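Practice Rooms

At Flanberg, the robots learn household jobs in rooms that exist only in software. Dagim Mekonnen's group in Galport has been testing whether what a machine sees close to its own grippers counts for more than its view of the whole room.

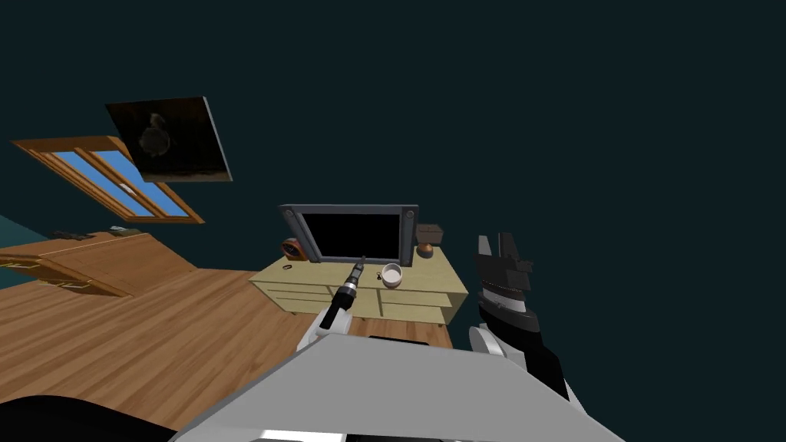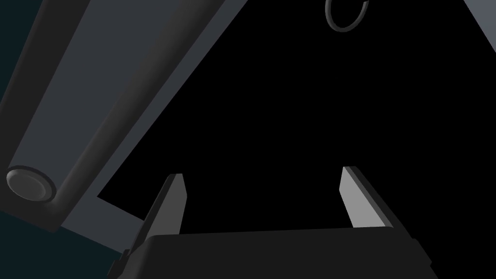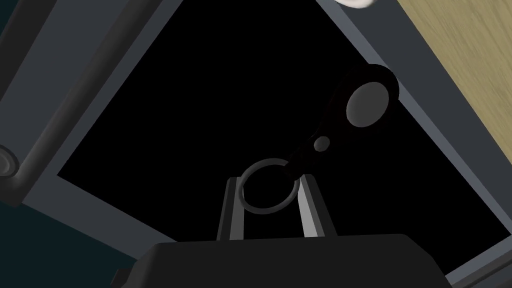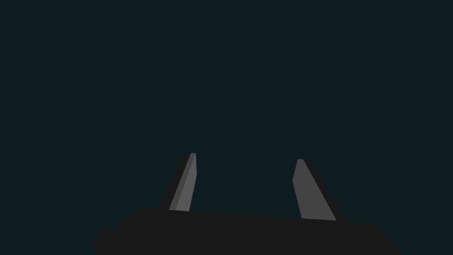 Simulated views from the Toltthorpe trials. First, the room, with both of the robot's arms in view; the others show a gripper at close range, with a key fob and its ring in the third.

The group trained 2 versions of the same program on 472 simulated runs. One was given every view, the other only the wide one. Each then had 100 attempts at picking up small items, and the version without close views failed 25 more times.

Kazuhiro Imai, who wrote the scoring software, wants the trials repeated with dimmer lighting and different colours before anyone tries a real kitchen.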